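3.2 Handling a ribbed container by its rim

The second group of tasks in our study concerns what we came to call rim work, by which we mean any moment in which a hollow, roughly cylindrical household object is steadied, turned or passed along by its open end. We had not planned to give it a section of its own. In the first round of coding, which Tanvir Mollah carried out in October, these moments were spread over several other categories (lifting, sorting, putting away), and it was only when the two coders sat down together to compare their notes that we saw how often the same small difficulty had been described in different words. A wastebasket, a planter, a deep canister and an umbrella stand are very different things to the people who own them, and yet they ask much the same of whoever is tidying them away.

The Munshi household inventory, on which our task list is based, has 244 entries, and 15 of these are open cylinders too wide to be held comfortably around the middle. Some of them are smooth and some are ribbed, and we were glad to have both, as the surface makes a good deal of difference. Lengthwise ribs give a pleasant, sure feeling when a person turns the object about its long axis, but they help much less when it begins to slide in the direction of the ribs themselves. Our participants in the earlier interviews knew this perfectly well without being asked about it. One of them, talking about a planter she moves indoors every winter, said that she "always goes for the lip, never the side," and we have kept her phrase in mind ever since.

Figure 3 shows a typical rim contact with one of the ribbed objects, a large dark cylinder angled with its open end turned toward the middle of the workspace.
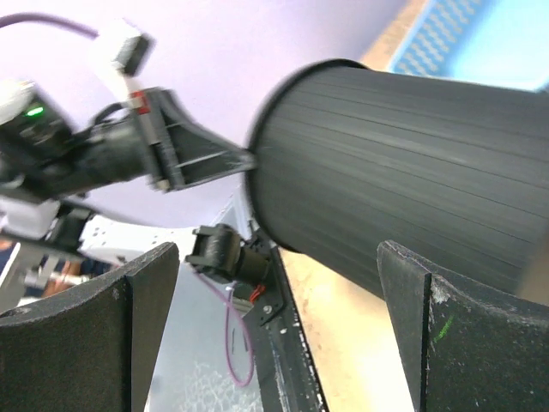

Figure 3. Contact at the raised rim of a ribbed black cylinder.

The lip in this case is thin, and that is worth dwelling on for a moment. A thin lip offers a clear edge to press against, and it is easy to find by touch as well as by sight, but it leaves very little room for error in the angle of approach. In our coding scheme a contact of this kind is entered as "rim, single point" whenever one tip bears on the edge, whatever may be supporting the body at the time. We considered a finer division, with separate codes for the inner and outer face of the lip, and tried it for a while. The two coders disagreed so often that we went back to the simpler version — a little reluctantly, it must be said, as we still believe the distinction matters.

Dark, matte objects brought a further trouble of a more ordinary kind. On a charcoal surface with fine parallel ridges, the shadow between two ridges and the ridge itself are hard to tell apart, and the coders had to lean on the outline of the rim to judge how the object was turned. We therefore asked them to record the direction of the opening first and the position of the body second, and this order was kept for all the objects in the group, including the pale ones, so that the entries could be compared fairly.

The objects were stored between sessions on the lower shelves of the Clokell room, open ends facing outward, and were wiped down with a plain cloth before use. No liners or lids were used in this part of the study. Lidded containers are a rich subject in themselves, and we return to them in the next section, where the Trinovard set is discussed alongside the smaller kitchen canisters.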